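Kitchen and Front-of-House Assistant, Parry Tea Rooms

We are looking for a part-time assistant to join us from March. Hours are 13 a week, mostly mornings, with the odd late finish when we host private bookings. You will serve at the counter, clear tables and help with stock.

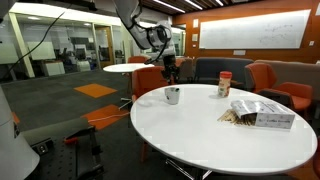 Experience is useful but we will train the right person. You must be able to start at 7.30am – buses are limited at that hour. Staff get free lunches on shift.

To apply, send a CV and a short note to Elis Gittins.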